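Progress report to the equipment fund, second reporting period
Friday, January 30, 2026
Grant line: handheld grippers and workstation equipment, Badodville site

Status in short

The purchase of handheld grippers is complete and the grippers are in use. The workstation is set up. The order for the second workstation has not gone out, and we are asking for a change to that part of the budget before it does. Spending to date is below plan, mostly for that reason.

What was bought

The application listed three lots. Lot A was the handheld grippers, Lot B the tracking and mounting hardware, and Lot C a second full workstation with its own computer and storage.

Lot A was ordered from Pilard in August and delivered in two parts. The first shipment was complete except for the spare fingers, which followed with the second. We have had no returns. One cable was replaced under warranty after the plug came loose, and Pilard sent the new one without charge.

Lot B came from Sperling. The delivery was 13 working days later than the date on the order confirmation. We used the gap to lay out the floor and run power to the work area, so the delay cost us less than it could have. The rails, brackets and stands were all usable as delivered, but the bracket screws were a different size from the ones on our drawing. Jörg Frerichs found matching screws locally and the cost went to consumables.

Lot C is on hold. See the section on the requested change.

What the equipment is used for

The plan was to record people doing ordinary cleaning and tidying tasks with the same type of gripper that the robot arms will carry later. That lets us start building up recordings before the arms are bought, and it tells us which gripper and which arm are worth paying for. The arms themselves are not part of this grant. They belong to the Plokura proposal, which will go in once this stage is finished.

We started with single-gripper tasks such as picking up cups and folding cloths, and moved to two-gripper tasks in the second half of the period. Tools made for human hands have been the most useful group for planning. They show quickly whether a finger is too short, too smooth or too weak, and they are cheap to replace. The dustpan and brush is now a standard task for every new operator.
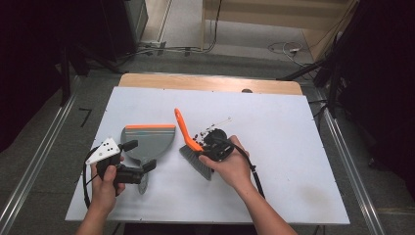
Friederike Kuhlmann

With the set in use at the table, the brush is held in one gripper with its orange handle pointing up and the dustpan in the other, with the scoop turned up. Each gripper has its own cable. The cables matter for the budget because they limit how far an operator can turn, and operators have asked for longer ones in every feedback round. Longer cables are a small expense and I have included them below.

Recordings

We have 1,327 recordings that passed review. Review is done by a second person, who checks that the task was finished and that tracking held from start to end. Recordings that fail are kept in a separate folder and are not included in the number above. Most failures come from lost tracking when one gripper passes in front of the other. This happens more in two-gripper tasks, and the review time per recording has gone up accordingly.

Storage is filling faster than we planned. The application assumed one video stream per gripper at a lower resolution than we now use. The higher resolution was a decision made during setup, after the first test files proved too coarse for the fingertips. I would make the same decision again, but it does move money from one line to another.

Requested change to the budget

We ask for permission to replace Lot C with a smaller order. The second workstation was planned on the assumption that two operators would record at the same time. In practice, the limit is review and storage. A second table would give us more recordings waiting for review, and the staff hours for that are not in this grant.

In place of Lot C we would buy:

Storage for the recordings made in the rest of the grant period, plus a backup copy
One extra pair of handheld grippers, so that work can go on when a pair is being repaired
Spare fingers in the softer material
Longer cables for all grippers
A second screen for the review desk

Quotes for the storage and the screen are in hand. The quote from Pilard for the grippers, fingers and cables is valid for 22 more days. The total is lower than the approved amount for Lot C. We would like to keep the difference in reserve until the end of the next period and return it if it is not needed.

Running costs

Consumables are slightly over plan. The extra is made up of finger pads, tape, the screws mentioned above and household items used in the tasks. Finger pads wear at the tip and have to be changed more often than the supplier's sheet led us to expect. I have moved them from "occasional" to "regular" in the forecast, and the Plokura budget will carry them the same way.

Maintenance costs are nil apart from staff time. Jörg checks the mounts and recalibrates at the start of each recording day. This takes longer than planned on days when something has been moved.

Risks

The main risk is price. Pilard has told us that its list prices will change, but not when or by how much. If the change to Lot C is approved while the current quote is valid, this does not affect us. If it is approved later, we will need a new quote and may have to drop the second screen.

The other risk is dependence on one supplier for fingers. Sperling makes a finger that fits the same mount. We have 2 of them on trial and will report on wear next time - it is too early to say whether they are a real alternative.

Next period

Place the revised order, if approved
Move existing recordings to the new storage
Finish the finger trial and write up the results
Prepare the list of requirements for the arms, with payload and reach taken from the recorded tasks

Receipts for Lots A and B are attached, along with the quotes and the updated spending table. Questions about the receipts can go to Jörg Frerichs, and everything else to me.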